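Print this page | E-mail this release
Shares: 89 | Comments: 0

PRESS RELEASE
October

Gatuneo puts off robot arm purchase and asks sellers for proof

Gatuneo, which runs supported housing in Prirkwood, will not buy robot arms for its shared dining rooms this financial year. It will pay for a simulated trial instead, and has asked suppliers to show results before they send another quote.

The lowest offer received so far came with a monthly charge of £1468 for each arm. Training, insurance and repairs were extra. One supplier put the saving in staff time at £865 a month. Gatuneo asked how that figure had been worked out and has not had an answer it can use.

"We have been told that these machines will clear tables, tidy up and pay for themselves," a Gatuneo spokesperson said. "We would like to see one tidy up first. A polished sales video is a poor basis for a five-year contract."

The trial, named Gistero, is being built by the software firm Ruangrit. It will run 1000 attempts at simple table jobs in computer-made rooms, with the objects moved between attempts. Ruangrit must report every failure, including dropped items and attempts stopped early. Edited highlights will not be accepted.

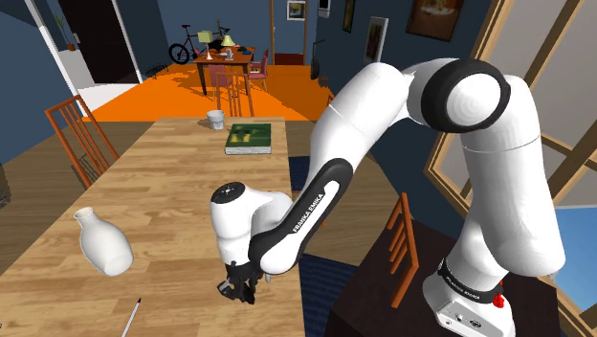 Owen Tressick

The Gistero dining room has a Franka Emika arm mounted beside a long wooden table, with its two-finger gripper over the top. A white vase lies on its side there, along with a pen, a closed green book and a small white cup. Gatuneo chose mixed items because residents do not leave tables set out to suit a machine.

Good results in simulation will not lead straight to an order. Any purchase would need a second trial in a real dining room, at the supplier's cost, and a full price covering removal at the end of the contract.

No money has been set aside for arms in next year's budget.

ENDS

Contact: Gatuneo Press Office, Prirkwood
© Gatuneo. All rights reserved. | Back to top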